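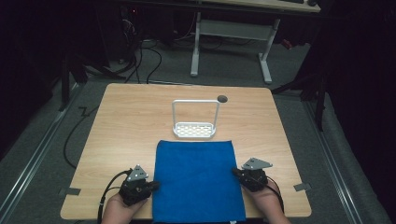 Estholm dish rack, small – white

Last updated May 8, 2024

Search products, spare parts, help Go

Small white metal rack for the counter or table. Flat tray base with rows of little rectangular openings, raised rim all the way round, and one upright wire loop standing up from it. That's the whole thing. No screws, no feet to lose, no second tier.

Good for a small kitchen, a break room, a rental. Two people's breakfast things, or the odd bits that don't go in the dishwasher. Not a rack for a family of six – see the Forsyth for that, it has a proper plate section and a cutlery cup.

What to put on it: cups upside down on the tray, small plates leaned on the loop, lids, a strainer. Cloths hang over the loop fine. Rocío Orozco in our Nostari store keeps hers for baby bottles and says the openings are small enough that the caps stay put.

Needs something underneath. The tray is perforated so water goes straight through. Lay a folded cloth or a mat under it, specially on a wood table. Our blue Pradis cloth folds down to a good size for this and goes in the wash with the towels. Sold separately, cloth NOT included with the rack.

Care
Wipe with warm water and dish soap. Old toothbrush for the openings. No steel wool, it will scratch the white. Dry it off if you're putting it away for a while. Hard water marks come off with a bit of vinegar, rinse well after.

Load
Up to 3 kg spread over the tray. Please don't stand a cast iron pan on it, we have had a few back with bent trays and can't replace those under the guarantee.

Stock
The April delivery was 400 racks and most are spoken for. Another 900 on order. If the button says Notify me, leave your email and you'll get one message when its back, no newsletter. Orders of 200 or more (cafes, offices, student housing) go through Bülent Öztürkmen at the trade desk – ask him about pallet shipping before you order, the carton price is differnt.

Returns
Unused, in the box, with the slip. Scratched on arrival? Send a photo of the tray and the carton label and we'll sort it out.

Color: white only. The gray one is discontinued, sorry.

Shares 9 Comments 4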